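Minutes of the toy library meeting, 07/09/2025
Taken by me, Mebrat, since my pen was the only one that worked
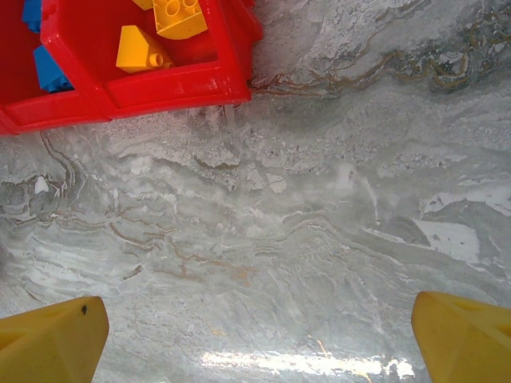
We started late while people finished their coffee. Present were me (Mebrat Adugna), Filippos Chatzigeorgiou in the chair, both the Hailu sisters, and a handful of parents who came in and out with kids attached. Apologies from the Brullo family, who are still away.

Minutes from August
Read out by Filippos at top speed and agreed. One correction: it was the puppet theater that needed a new curtain and I wrote puppet "cupboard," sorry!

Big blocks
This took up most of the meeting, so bear with me. The chunky blocks are our most borrowed thing by a mile and they come back in every kind of muddle. Filippos wants them sorted by color before they go out again, blue in one compartment of the red bin and yellow in the other. The older Ms. Hailu thinks sorting by color is for grown-ups and the kids would sooner have the sloped ones together, because those are the ones they fight over for roofs and slides. We went back and forth on this for ages (I stopped writing for part of it). In the end we agreed on color for now, blue and yellow in the divided red bin, and the other colors stay in the big canvas bags until we have something better to put them in.

Somebody asked if the divider could come out for cleaning. I don't know and neither did anyone else. I said I'd have a look when the bin is next empty.

Filippos did a full count over the summer and we own 185 of the big blocks, with 79 out on loan on the day he counted. He'd like borrowers to get a slip with the number of blocks written on it. Agreed, as long as it's a small slip. We are a toy library and I don't want to be chasing a two-year-old for one missing brick.

Washing
The blocks get a warm soapy wash every month and then go on towels to dry. I'm fine with carrying on with this one but I would love some company — it's a long afternoon with just the radio. The younger Ms. Hailu said she'll come to the next one and bring her own gloves. Wonderful!

Floor
Dumping a bin of blocks out on that hard shiny floor makes a terrible racket, and we've had a grumble from the choir next door. I do love the look of the floor, all those gray and white swirls with the little rusty veins in them, but it's cold on small knees and it's loud. One of the parents suggested foam mats. Filippos had already looked at Rundico mats, which clip together at the edges, and we agreed to buy 2 packs and see how we get on. They go down before the bins come out, please, and get stacked behind the piano at the end.

Also on the floor: small stuff disappears against that pattern, so whoever does the last tidy should run a hand along under the shelves. I found a puzzle piece there that we'd written off back in spring.

Money
We have $1428 in the account. The mats come out of that, and so does the new puppet curtain once we've picked a fabric. Filippos would like to keep the rest for winter and there were no objections.

Shelving
Carkus still haven't got back to us with a price for the low shelves. I'll call them again. If they don't answer this time I think we should ask elsewhere, and Filippos agreed, though he did say that last time too.

Any other business
The wooden train set is missing its bridge. If it's at your house, just drop it in the returns box, no questions asked.

A parent asked if we could open a half hour earlier for the ones whose kids nap after lunch. Everyone liked the idea but we need two people to set up, so it's on the list for next time — talk to me if you could do it.

To do
Filippos: order the mats, make the slips
Mebrat: call Carkus, look at the bin divider, type this up (done!)
Both Hailus: fabric samples for the curtain

Next meeting is after the fall fair, same room. Filippos will send the date around.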